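Mellside Tabletop -- README

15/05/2025
By the Mellside Tabletop maintainer

A collection of everyday things laid out, folded, stacked and packed on one cloth-covered table against one gray wall. Read this before you download the whole lot, it's big.
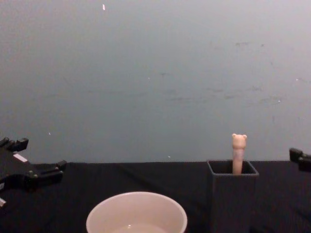 The table with its black cloth on, and the gray wall with its scuffs over on the right.

What's in it

I started this as a folder of kitchen stuff and it got away from me. It now holds 551 layouts. A layout is one set of things put on the table in one arrangement, with a text file saying what they are and what's being done with them: a place setting for one, a lunch being packed into a box, tea towels going from a heap to a stack, a drawer's worth of utensils getting sorted. There are 2,000 pictures across the layouts, and an item list with 948 entries in it. Of those entries, 585 turn up in more than one layout, which makes me happy, because the whole point (for me anyway) was seeing the same chipped mug in different company.

The things themselves came from three places. The kitchen things are mostly from the Mellside house, where the table lives. The fabrics -- towels, napkins, pillowcases, a truly unreasonable number of dish cloths -- came over from Cumness in two big bags. And the boxes, tins and tubs are the Makhubela lot, which arrived in March and which I'm still writing up. If an item's note says "source unknown" it means I found it in a cupboard and liked it.

The table, the cloth and the wall

People ask about these more than they ask about the items, so let me get it all down in one go.

The table is the table. It has had other tables' jobs in its life and it wobbles a bit if you lean on the near corner. You won't learn much about it from the pictures since the cloth goes over the top of it, and for sorting and packing it's just a flat place to put things.

The cloth is black. I picked black for the white plates and then discovered how much I owned that was black or navy (three spatulas, a grater handle, the good oven mitts). Those are all in the collection, they're just harder to make out, and I've put the word "dark" in their item notes so you can filter them out or go looking for them, whichever you're after. It also shows flour like nothing else on earth. The baking layouts have flour on the cloth. I left it.

It wrinkles. The picture up top has soft creases around the middle and the left, and that's a pretty normal day. I did iron it for the first batch! Then I set down a colander, dragged it two inches and had every crease back again. So now I smooth it by hand and get on with things. If you're doing any kind of work where a fold in the cloth could be mistaken for the edge of a napkin, please look at the napkin layouts by eye first, particularly the ones with the black napkins, which were a mistake I made with full confidence.

The wall is a pale gray, a little on the blue side, and I've never repainted it. It has darker scuffs and smudges, mainly in a band along the right half. I scrubbed at some of that once and made a slightly cleaner patch with a slightly dirtier outline, so I quit. The marks are handy, in fact, if you're trying to work out whether two pictures were taken from about the same spot, because you can line them up.

How the folders go

There's a top-level folder for each kind of activity, and I kept the names plain:

setting -- plates, bowls, cups and cutlery put out for a meal
sorting -- utensils and small things, usually out of a drawer, usually a mess
folding -- towels, napkins, pillowcases
packing -- lunch boxes, tins, tubs, one picnic basket
tidying -- everything that starts out scattered and gets put together somehow

Inside each of those is a folder per layout, with a number and a couple of words, and inside that are the pictures, a file called items.txt and a file called what.txt. The items file is one thing per line. The what file is a sentence or two from me, written the same day, and some of them are more use than others. (One of them reads "spoons again." I stand by it.)

Tidying and sorting overlap and I know they do. My rule was that if things end up grouped by kind it's sorting, and if they only end up out of the way it's tidying. I didn't have that rule at the beginning, so the earliest layouts are filed by mood. I've moved the ones I noticed.

How I name things

Short version: what you'd call it if you were asking someone to pass it to you. So it's "big white bowl" and "small white bowl" and "the other white bowl," and a teaspoon is a teaspoon even when it came in a set marked dessert. I did try a proper scheme for a week, with a material and a size and a condition for every item, and I hated it and got half the materials wrong. What's left of that is an optional column in the item list. Where it's filled in, I checked the thing in my hand. Where it's blank I didn't, and I'd rather you took the blank as a blank than guessed.

Words I use that might not be yours:

"tea towel" and "dish cloth" are two separate things here. The tea towel is the bigger, flatter one you dry with. The dish cloth is the little one that lives by the sink.

"tub" is anything with a snap lid. If the lid is missing it's still a tub, and the note will say "no lid."

"tin" is metal with a lid that lifts off. Baking tins are listed as baking tins.

"lunch" means the contents of a lunch box taken together, when I didn't feel like listing grapes.

Using it

Help yourself. I know of folks using it for drawing practice and for teaching kids' vocabulary, and one reader at Eltuston wrote to say they use the sorting folder to plan actual drawers, which is the nicest use I've heard of. If you want to train something on it, go ahead, but do keep in mind you're getting one table, one cloth, one wall and the taste in crockery of basically one household. It's heavy on mugs. It's light on glassware because I break it. There's hardly anything in there for cooking rice, or for making bread past the mixing stage, and no knives bigger than a butter knife.

If you only want a taste of it, start with packing. It's the smallest folder that has a bit of everything, and the lunch boxes are cheerful.

You don't need to ask me before using it. A mention of the name is appreciated -- "Mellside Tabletop" is plenty -- and please don't pass on an edited copy under the same name, since I've already had one confusing week of mail over a version with half the folding missing.

Things I know are wrong

Two of the fish slices have swapped names partway through the sorting folder. I can't tell them apart anymore either, one of them lost its hanging loop.

Some pillowcases are in the item list twice, once as Cumness and once as source unknown. Same pillowcases.

The Makhubela tubs don't have sizes yet. They nest, and I want to do them as a set, so I've been putting it off until I've got a clear afternoon.

A few of the what files describe the plan for the layout and the layout went some other way. If the text says "stack of four" and you're looking at a stack of three and a lone plate, believe the plates.

The picnic basket is called a hamper in the older files. I changed my mind about the word in March and didn't get all the way back through.

What's changed lately

Added the tins from the Makhubela lot, with names but only a few notes.

Split "bowls" into serving and eating, then put them back together after finding out how many I use for both.

Fixed the dark tag on the oven mitts, which had been missing from all but one of their layouts.

Took out a string of near-identical mug pictures. I kept the ones where the handles point different ways.

Next up

More glassware, if I can keep some alive long enough. I'd love to do a proper set of wrapping and unwrapping too, with paper and string, and I have a bag of jar lids that don't fit any jar in the house and would make a lovely sorting layout. Same cloth, same table. If the cloth ever has to be replaced I'll put a line in this file saying which layout the new one starts at.

Corrections are very welcome, especially for item names. Give me the folder, the layout number and what you'd call the thing, and I'll look it up when I'm next at the table.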